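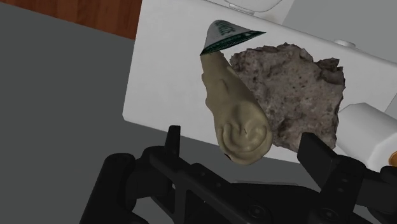 教程 > 自动化 > 采购与预算 > 夹爪与机械臂

打印本页 | 用电子邮件发送

给一套抓取工位做预算:先仿真,后询价,再砍价

最后更新:2026年5月22日
分享 31 | 评论 50

先说立场。我不太相信"先在仿真里跑通,再照单采购,就能省一大笔"这个说法。仿真能省的钱是有的,省在哪里,多数讲这句话的人说不清楚。我们在Flilwood的小车间里做杂物分拣,前后买过两套抓取工位,第一套基本算是交学费,第二套还可以。下面的步骤是按第二套整理的,里面夹着第一套的教训。

适合看的人:手里有一笔不大的设备款,想买一条单臂加一个两指夹爪,抓形状不规则的东西,并且上级要求你在签字之前先交一份"仿真验证报告"。如果你要抓的是同一种纸箱,尺寸固定,来料整齐,这篇对你没有什么用,去找做码垛的集成商就行。

第一步 把要抓的东西写下来,先别看机器

顺序很重要。大部分人是先在展会上看中一条臂,回来再给它找活干。供应商当然喜欢这样的客户。

拿一张表,每一行写一件物品,列这么几栏:最窄处多宽,最宽处多宽,多重,表面滑不滑,会不会滚,会不会被夹坏,夹坏了谁心疼。最后一栏别省,它决定你要不要力控,而力控是整张报价单上弹性最大的一项。

写的时候有几类东西一定要放进去,因为它们最能暴露夹爪的毛病:

一头细一头粗的。这种东西夹在粗的一头,往往指尖开口不够;夹在细的一头,重心又太远,提起来就转。报价单上的"最大开口"对它没有太大意义,要看的是在你能接近的角度上,实际还剩多少开口。

表面粗糙、外形没有一个平面的,比如石块。它摩擦大,看着好夹,可接触点少,指垫磨得很快。指垫是耗材,预算里要单列。

躺倒的圆柱。会滚。夹爪碰歪一点它就换位置了,你的视觉系统上一拍算出来的姿态就作废了。

紧挨在一起的。单件都能抓,挤成一堆就不一定了,手指要有缝隙才能插下去。手指的厚度比手指的长度更应该写进技术要求,可是很多产品页上连厚度都没有标,得自己开图纸量。

我们最后列了100件。Ayman Radwan当时负责采购流程,他嫌多,说供应商不会看。供应商确实没有看。这张表是给自己看的,后面验收的时候全靠它。

第二步 先定工位,再定臂

台面多高,台面有多深,臂装在哪一边,人从哪一边过来取料,急停装在谁的手边。把这些画在一张平面图上,手画就行。

臂展是最容易多花钱的地方。销售会建议你"留点余量",一留就跳到上一个型号,控制柜也跟着换,底座也跟着换,地面承重还要重新算。我的做法是把表里最难抓的那几件放到台面最远的角上,量从底座到那里的距离,再加上夹爪自身的长度和腕部要翻转的空间。够就是够。日后真要加工位,多半会另买一套,那点余量一辈子也用不上。

注意台面边缘。东西有一部分探出台面的时候,从侧面夹会很方便,很多演示视频就喜欢这样摆。你自己的来料如果全在台面中间,四面都是台子,手指只能从上往下走,难度差很多。看演示的时候留心这一点,问一句:放到中间还行不行?

还有一件小事,台面的颜色和反光。白色台面加白色物品,深度相机会给你很难看的数据。换一张台面的钱很少,换一台相机的钱很多,先试台面。

第三步 仿真能替你回答什么

到这一步再开仿真软件。在它上面花的时间要有上限,不然会变成一个没有尽头的项目,工程师很喜欢,预算不喜欢。

我认为仿真回答得比较可靠的问题:

够不够得着。臂的连杆尺寸是准的,工位尺寸是你自己量的,这个结果可以信。

会不会撞。手指、指座、连杆跟台面和旁边的东西有没有干涉,也可以信,前提是夹爪模型来自厂家的图纸。有人图省事,随便下载一个形状差不多的两指夹爪就开始跑,得到的结论是关于那个夹爪的。

相机看不看得见。尤其是装在手腕上的相机,接近目标的时候视野里有多大一块会被自己的手指和连杆挡掉,在仿真里一转就清楚了。我们第二套工位因此多加了一台固定相机,是下单以前加的,没有走变更。单这一条,仿真的钱就回来了一半。

节拍的下限。注意是下限。仿真告诉你最快能多快,现场只会更慢。

回答得不可靠的问题:

夹得住夹不住。接触、摩擦、变形,默认参数基本是拍脑袋的。同一块石头的模型,摩擦系数改一点,结果可以从每次都掉变成每次都成。我见过把参数调到成功率好看为止的报告,写报告的人未必有意骗人,他只是一直在找"为什么老掉"的原因,找到参数那里就停了。

东西会不会滚、会不会被推倒。碰撞外形常常是简化过的,看上去凹凸不平的一件,物理引擎里可能就是一个光滑的凸包。渲染得再细,跟计算用的外形没有关系。这一条建议你在会上讲出来,因为领导看的是渲染。

指垫能用多久。仿真里没有磨损。

线缆。仿真里多半没有线缆,现场一定有。

所以"仿真验证报告"该怎么写?把上面两类分开写。可靠的写结论,不可靠的写成"待实物测试",后面跟上实物测试的费用。这样报告里就自然带出一笔测试预算,财务也看得懂它从哪里来。第一套工位我们没有这么写,成功率放在第一页,金额批得很快,后面所有的麻烦都要从别的科目里挪钱。

物品模型的事多说几句。你要么自己扫描,要么用现成的模型库。现成的便宜,可是库里的东西跟你的料不见得是一回事:比例可能不对,质量是随手填的,贴图上的字也是糊的,如果你打算顺便测一下识别标签,别指望它。自己扫描很花人工,反光和透明的东西扫出来全是洞,要人手去补。我的建议是从表里挑最麻烦的那些去扫,其余的用库里的凑合,并且在报告里标明哪件是凑合的。

第四步 租还是买仿真

有人会直接跳过这一步,因为开源的引擎不要钱。软件不要钱,人要钱。一个会用的工程师把工位搭起来,把夹爪的连杆机构弄对(那种带平行四边形连杆的夹爪,闭合约束特别容易炸),再把相机标定关系对上,这段时间的工资就是仿真的价格。我们内部核过账,第二套工位在仿真上用掉的工时,折下来比夹爪本身贵。当时没人愿意把这个数写进汇报,后来我写了,也没出什么事。

外包也可以。Esquivel给我们报过一次,按工位收费,含一轮修改。价钱不算离谱,问题在于交付物是一段视频和一份文档,工程文件另外收费。没有工程文件,你下个月换一个托盘就得再找他们。签之前问清楚三件事:文件归谁,改一次多少钱,他们用的夹爪模型从哪里来。

GPU那台机器要不要买,看你跑不跑训练。只做可达性和干涉检查,办公室的旧工作站就够了。如果有人告诉你必须先买一台带好几块显卡的服务器,请他说明训练出来的东西由谁部署、由谁维护。通常问到这里对方会说回去研究一下。

第五步 询价

至少找三家。不要发"请报一套抓取工位"这样的邮件,发这种邮件,回来的报价没法比。把第一步的表和第二步的图一起发过去,并且要求按下面的格式分项:

臂本体与控制柜
夹爪(含安装法兰、线缆、通信转接)
备用手指与指垫
相机与支架
台面、底座、围护
软件授权,写明是一次性还是按年
安装调试,写明到场几天
培训
验收测试
运输与税

Plekora的第一版报价只有一个总价,后面跟着"详情面议"。我们退回去让他们重报,第二版分了项,总价反而低了一截,少掉的部分至今没有人跟我解释过是什么。Bitel一开始就分项,但是夹爪那一项不含通信转接板,装的时候才发现要另买,货期比夹爪还长。

看报价单有几个地方要停下来:

"兼容"。兼容可以是插上就能用,也可以是机械接口对得上、协议要你自己写。请对方写成"在某某控制器上可直接调用开合、位置与力反馈",不肯写的就按不兼容计价。

"负载"。臂的负载要减去夹爪、法兰、腕部相机和线缆,剩下的才归物品。还要看负载是在多大的偏心距下标的。一头粗的东西夹在细端,偏心很大。

"最大夹持力"。先问最小夹持力。抓杂物的时候,夹坏东西的次数往往多过夹不住的次数,至少我们这里是这样。

"重复精度"。对抓取杂物来说,臂的重复精度几乎从来不是瓶颈,视觉才是。为多一位小数加钱不值得。

"AI抓取"。请对方拿你的东西来试。用他们自己的积木和香蕉模型演示,看了等于没看。

第六步 要样机,或者付钱试

最划算的一笔支出,也是最难批下来的一笔。借样机有的供应商肯,有的不肯,肯的一般要排队。我们等了超过50天,正好跨过八月,对方的技术支持在休假,样机到了以后又放了一阵子才开机。排计划的时候把这段时间写进去,别假设第二天就能拿到。

借不到就付费去他们的实验室试。我们付了2,000欧元,两天,自带物品,自带那张表。付钱有一个好处,你可以理直气壮地要求他们按你的顺序来,不按演示的顺序来。

试的时候这样安排:

先试单件,从表里最难的开始。供应商会建议从简单的热身,别同意,时间会在热身上用完。

再试成堆。让物品彼此挨着,前后遮挡,圆的靠着方的,细的一头压在别的东西下面。

每一次都要由他们的系统自己找抓取点,不许工程师伸手去摆正。摆正一次记一次。

失败的也要录下来。录视频之前说好,原始文件当场拷走一份。

记录只要简单几栏:抓起来没有,途中掉没掉,碰倒了什么,有没有人动手,花了多长时间。晚上回旅馆就把它跟仿真报告里的结论对一遍。对得上的那部分,以后可以放心交给仿真;对不上的那部分,就是你下一份预算里要给实物测试留的钱。我们对下来,够不够得着这一类基本一致,夹不夹得住这一类参考价值很低,有几件仿真里怎么都抓不起来的,现场一把就起来了,反过来的更多。

第七步 把总额拼起来

到这里手上应该有三样东西:分项报价、仿真的工时账、试用记录。拼的时候按年份分开,第一年和以后每年。

第一年的部分照报价填,另外加上这些报价单上不会有的:

电工和气路改造。就算是电动夹爪,台面附近多半也要重新拉线。

安全评估。围栏、光幕、扫描仪选哪一种,差价很大,而且评估的人可能要求你换掉已经买好的那一种。所以先请人评估,再买围护。我们第一套的顺序是反的,那套光幕现在还在架子上。

停工。安装的那些天,原来的人工工位用不了,这个损失也要有人认。

自己人的时间。调试期间至少要有一个人基本全职陪着。很多单位不把它算成钱,算成"支持",结果这个人原来的活没有人干。

以后每年的部分:

指垫和手指。按试用时的磨损估,宁可估高。抓粗糙石料这类东西的尤其要估高。

软件年费。注意第二年的价格常常跟第一年不同,请对方现在就写进合同。

相机重新标定。被碰一下就要做一次,而它一定会被碰。

换料。来料一变,抓取策略就要重调,这是最容易被漏掉的一项,也是两年以后设备闲置的头号原因。

最后是预备费。我不给比例。给了比例,人就会照着比例填,然后不再想了。把你心里没底的项目一条一条列出来,每条写一个"如果出事要多少钱",加起来就是预备费。财务要是问为什么跟去年的项目不一样,把清单给他看。

第八步 验收条件写进合同

验收条件要在付定金以前定,过了这个点你就没有谈判的余地了。

用你自己的物品表验收,附在合同后面,写明物品由买方提供,摆放由买方决定。写明什么算成功:提起、移动、放到指定位置,中间没有人动手。写明什么算失败:掉落、夹坏、碰倒相邻物品、超时。写明失败以后供应商有几次整改机会,每次多长时间,整改期间的差旅由谁出。

不要接受用仿真结果替代其中任何一项。有供应商跟我提过,说现场条件不稳定,建议"以数字孪生结果为准"。现场条件不稳定,正是要在现场验收的理由。

尾款留足。留多少各家有各家的规矩,原则是留到对方愿意再派一次人过来的程度。

几个常见的反问

领导说别人家没做这些也买成了怎么办?有可能。买成和用起来是两回事,去问问那台设备现在一天开几个小时。

供应商催着说这个月下单有折扣。下个月也有。

能不能先只买夹爪,装在旧臂上?可以,前提是旧控制器的通信口还有人会配。我们有一台旧臂,会配的那位已经离职了,配置文件在他以前那台笔记本里,最后是Ayman Radwan一封一封邮件问出来的密码。如果走这条路,先花一个下午确认能不能通信,再谈夹爪的型号。

二手的呢?臂可以考虑,看运行小时和减速器的检测记录。夹爪不建议,便宜不了多少,间隙大了以后力反馈就不准。相机看有没有原厂标定文件。

报告里要不要放渲染图?放。旁边写清楚这张图证明了哪一条、没有证明哪一条,字号跟正文一样大。

附:寄给供应商之前的自查

物品表里有没有写最窄处和最宽处。
有没有注明成堆来料。
平面图上有没有标人的位置。
有没有要求提供手指厚度和夹爪的图纸文件。
软件是不是要求分一次性与按年。
试用安排在哪几周,有没有避开对方的假期。
验收条件是不是已经附上,还是打算"以后再谈"。

最后这一项如果答的是后者,邮件先别发。

分享 31 | 评论 50
打印本页 | 用电子邮件发送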